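How to clean second-hand wooden toys without ruining them

Most advice on cleaning old wooden toys comes from people selling something to clean them with. I have tried a fair amount of it, and the cheap way has done as well as any. You need washing-up liquid, two cloths, an old toothbrush and a dry place with moving air.

Before you start

Look over each piece in daylight. If the paint is flaking, or you suspect it is very old, stop there. Old paint may contain lead, and no amount of washing makes that safe for a child who chews things. Kits that claim to settle the matter in seconds don't persuade me.
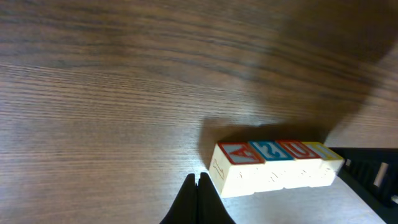

Sellers' descriptions deserve the same doubt. "Vintage, lightly played with" can mean three years in a damp garage. Smell the wood if you can. A musty smell often outlasts every remedy I know of, bicarbonate included, and I would sooner leave the thing on the stall.

Step 1. Dust first

Brush everything dry with the toothbrush, paying attention to grooves and corners. Water on top of dust makes a grey paste that settles into the grain.

Step 2. Wipe, don't soak

Put a few drops of washing-up liquid in a bowl of warm water, dip the cloth and wring it hard. Wipe one face at a time, then go over it with the second cloth, dampened with plain water.
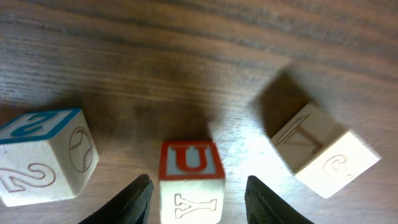
I know plenty of pages tell you to drop the lot in the sink for 30 minutes. Bare wood swells when it takes up water, and glued joints can give way. The dishwasher is worse — please don't.

Vinegar gets recommended everywhere too. It may shift a sticky mark, but try it somewhere hidden first, as some paints dull. I bought a bottle of Pruvero toy spray once and couldn't tell its results from the soap's.

Step 3. Dry slowly

Stand the pieces apart on a rack or towel and turn them after a few hours. Leave them overnight. Keep them off radiators, which can split the wood.
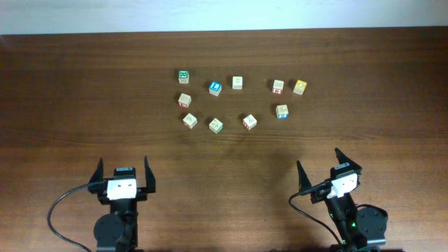
Step 4. Sand and oil, if you must

Rub rough edges on bare wood lightly with fine paper, along the grain. Oil is optional. Check the label for nut oils, and let it cure for as long as the tin says — longer if it still feels tacky.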